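Plisus empezó en una cocina prestada, con una olla grande y una lista de gente apuntada en un cuaderno. Hoy somos una escuela de cocina casera asiática, pequeña, con horario raro y bastante ruido. Esta página la vamos cambiando cuando hay tiempo - última revisión: diciembre de 2025.

# Quiénes somos

Escuela de barrio. Adultos casi siempre, algún adolescente que viene con su madre y acaba cocinando mejor que ella. No damos título oficial ni lo pretendemos. Damos clases de arroz, caldos, fideos, encurtidos, empanadillas al vapor y lo que toque por temporada.

La fundó Jaime Barros después de muchos años en cocinas de hotel, quemado de los turnos y con ganas de enseñar despacio. Su primera clase fue sobre arroz. Solo arroz, toda la tarde. Vinieron tres personas y una de ellas sigue en el grupo avanzado.

El nombre no significa nada en ningún idioma, que sepamos. Nos lo preguntan cada semana. Salió de un papel donde estaba mal escrita otra palabra y se quedó.

## Cómo damos clase

Grupos reducidos, mesa compartida, se come lo que se cocina. Primero probar, luego picar, luego fuego. Quien quiera receta escrita se la lleva al final, no antes - si la tienes delante no miras la olla.

Los utensilios los pone la escuela. Cuchillos, tablas, vaporeras, delantales. Si tienes un cuchillo al que le tienes cariño, tráelo y de paso lo afilamos.

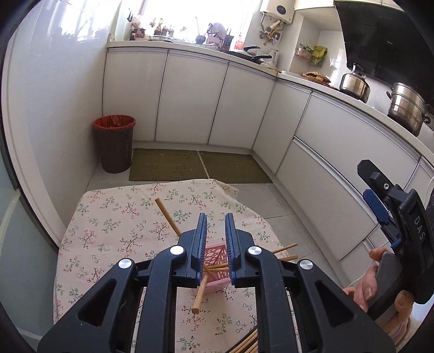

*Palillos y cestita rosa sobre el mantel de flores.*

La clase de iniciación dura tres horas e incluye la cena. Se puede repetir las veces que haga falta, hay gente que la ha hecho dos veces seguidas y tan contenta. No se pasa de nivel por examen, se pasa cuando el profesor te ve suelto y te lo dice.

Niveles que tenemos ahora mismo:

- **Iniciación.** Arroz, salteados, una sopa. Sin requisitos.
- **Caldos y fideos.** Paciencia. Se trabaja con caldos hechos la víspera, porque en una tarde no da tiempo.
- **Masas.** Empanadillas, bollos, tortitas de cebolleta. El que más lista de espera tiene.
- **Encurtidos y fermentos.** Solo en otoño, arranca en octubre. Hay que volver a casa con los tarros, venid con bolsa.
- **Grupo avanzado.** Por invitación, suena peor de lo que es.

## Un poco de historia

Los dos primeros cursos los dimos en el local de Edden, la tienda de tés, que nos dejaba la trastienda cuando cerraba. Un solo fuego y una pila minúscula. De ahi viene la costumbre de lavar entre todos, que no hemos quitado nunca aunque ahora habría sitio para hacerlo de otra manera.

Luego nos mudamos al barrio de Paiva y ahí seguimos. El local era una mercería. Conservamos los cajones del mostrador, donde ahora van las especias, con las etiquetas antiguas de botones y cremalleras. Los alumnos nuevos tardan un rato en encontrar el comino (está en "corchetes").

El primer año en Paiva fue malo. Pocas matrículas, la campana extractora estropeada todo el invierno, clases canceladas. Aguantamos gracias a los talleres para empresas - no nos gustaban mucho, pero pagaban el alquiler. Ahora hacemos muy pocos y solo si el grupo acepta cocinar de verdad. Nada de concursos con cronómetro.

Desde entonces han pasado por la escuela alrededor de 1100 alumnos. Muchos vienen una vez y no vuelven, que también está bien. Otros se quedan años. De los cursos han salido un par de puestos de comida, un blog que ya no se actualiza y una boda.

## Lo que compramos y a quién

Verdura del mercado de Paiva, casi siempre de los mismos dos puestos. Si no hay pak choi bueno se usa acelga y se explica la diferencia. El arroz, la soja y los fideos secos los traemos por Pravberg, distribuidora pequeña, llevamos con ellos desde el principio. Nos avisan cuando cambia la cosecha y eso se nota en el agua que pide el arroz. Los tés siguen siendo de Edden, claro.

Pescado poco. Carne menos que antes. No es una postura, es que los alumnos lo fueron pidiendo asi y el programa se adaptó. Todas las clases tienen versión vegetal menos una de caldos, y estamos en ello. 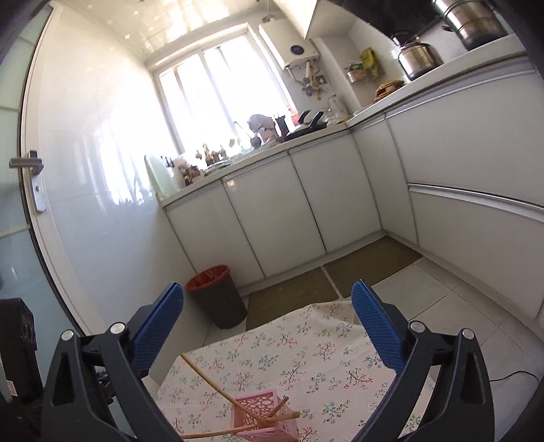 Con las alergias somos pesados. Preguntamos al apuntarte, preguntamos al llegar y volvemos a preguntar antes de sacar el sésamo. Si tienes alergia grave a frutos secos o marisco escríbenos antes de reservar y te decimos con claridad qué clases te sirven y cuáles no. El gluten es más complicado por la soja y las masas: hay opciones, pero trabajamos harina en el mismo espacio y no podemos garantizar que no haya trazas.

## Quién enseña

Jaime lleva arroz, caldos y el grupo avanzado. Habla bajo, hay que acercarse. Masas y encurtidos los dan profesoras invitadas, que van rotando según el trimestre; el calendario de cada una se publica con el programa. No tenemos plantilla grande ni la queremos. Cuando hace falta una mano en sala ayudan antiguos alumnos, y cobran por ello.

Buscamos a alguien para fermentos el próximo otoño. Experiencia dando clase imprescindible, experiencia en restaurante nos da igual.

## Preguntas que llegan siempre

**¿Hay que saber usar palillos?** No. Hay tenedores. Quien quiera aprender, le enseñamos en la cena.

**¿Puedo regalar una clase?** Sí, el vale vale para cualquier curso de iniciación del año. Los de masas no, por la lista de espera.

**¿Y si no puedo venir?** Avisa con dos días y te cambiamos la fecha. Con menos, depende de si alguien ocupa la plaza.

**¿Se puede llevar comida a casa?** Lo que sobre. Trae tupper, los nuestros no vuelven nunca.

**¿Aparcar?** Mal. Mejor andando o en autobús.

## Contacto

Por correo o pasando por la escuela en horario de tarde. Al teléfono, extensión 3838, contestamos cuando no hay nada al fuego, asi que insiste o deja mensaje con nombre y curso que te interesa. Las plazas del próximo trimestre salen en cuanto cerremos el calendario de masas, y primero se avisa a la lista de espera.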